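I have been sorting stickers at the coffee table since October and I finally have a routine that doesn't end with me crying into a pile of tiny paper frogs. So many of you asked for it after my last post that I'm writing the whole thing down. It's easy! It's also a little fussy in spots, and I'll warn you when we get there.

## What you'll need

- Your sticker sheets (all of them, even the ones in the junk drawer)
- A zippered pouch, flat, with enough room for a sheet folded once or the smaller sheets whole
- Some plain paper in two colors, I use white and pale blue
- A small notebook or book you don't mind sticking things in
- A pencil
- A table you can leave alone for an hour

That last one is the hard one at my place, so I do this in the living room and everybody eats somewhere else.

## Step 1: Get everything out flat

Dump the pouch, empty the folders, shake out the planner. My whole stash was 51 sheets the first time I did this, plus a bunch of halves and corners. Don't sort yet. Just get them flat, face up, and pull off anything that's stuck to the back of something else (go slow, and peel the sheet away from the sticker instead of the sticker away from the sheet).

If a sheet has curled, put it under a heavy cookbook overnight. I tried the iron once. Please don't try the iron.

## Step 2: Pick three sheets and make a row

This was the big change for me. I used to spread out every sheet I owned and then I'd stand there with no idea where to begin. Now I work with three at a time, side by side, with the busiest one in the middle. The busy one is usually the big cartoon-y sheet with all the bright colors, and the quieter ones go on either side - small stickers, softer shades, greens and browns and dusty reds. The plain paper goes in between so the edges don't blur together when you're looking for one particular leaf.

Keep the pouch down in front of you while you work. Mine has a dark blue zipper and a white spiral sun on orange and pink, and it makes me happy every time I reach for it, which I think counts for something.

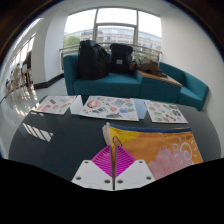 Natalina Cirillo wrote in to say she sorts by size and never by color, because when she's filling a page she already knows how big the gap is and doesn't care much what goes in it. She keeps the tiny ones at the front of her pouch and the big ones at the back and says she can find anything in a few seconds.

I tried it her way for a week and you know what, it's good! I still like color better for cards, but if you're mostly decorating a planner with little boxes, go with size. You can switch later. They're stickers.

## Step 3: Decide what each sheet is for

Take your pencil and write one word on the back of every sheet. Mine are things like "mail," "birthday," "planner," "kids" and "too nice." The "too nice" group is the one to keep an eye on. I had a Fumico sheet in there so long that the glue gave up and the stickers slid right off, and I'm still a bit sore about it.

If you can't come up with a word for a sheet, it goes in the swap pile. Ruba Zein and I trade ours in a big envelope that goes back and forth, and I have gotten some of my favorites that way (she's very generous with mushrooms).

## Step 4: Rescue the leftovers

You'll have sheets with only a few stickers left on them. Cut those down! Trim close around the stickers but leave a little border to hold onto, then move all the scraps onto one page. I use the slick backing from a finished sheet, so they peel off again without tearing. One backing page holds 12 of the medium ones if I don't get greedy.

Anything torn, bent or missing a foot goes straight into the notebook. A torn sticker looks fine once it's overlapping three others.

## Step 5: Set up the page you're going to make

Once the sheets are labeled, put your row back toward the far side of the table and bring your book up close, over on the side of your writing hand. I like a cover that's cheerful, so a yellow one with a silly face on it is right up my alley. Give yourself open table in front to work on. You want somewhere to rest your wrists and somewhere to lay a sticker down while you make up your mind.

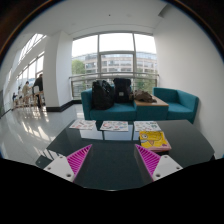

Start with the biggest sticker and put it off-center. Then add two medium ones that touch it or almost touch it, and fill in with the little guys. Press from the middle out with your thumb. If you hate it, you have maybe a minute before the glue really grabs, so lift a corner right away and move it.

## Step 6: Pack it all back in the pouch

Stand the sheets up like file folders if your pouch is deep enough. If it's a flat one, stack them with the pale blue paper between groups so you can flip to the right group without pulling everything out. Scraps page on top. Zip it slowly, since the corners love to get caught in the teeth, and store it flat on a shelf away from the heater.

I redo the full sort every couple of months and a quick three-sheet row whenever I sit down to make a card. Next up I'm going to try the same thing with washi tape, and if anyone has a way to store the skinny rolls so they don't unwind, leave it in the comments!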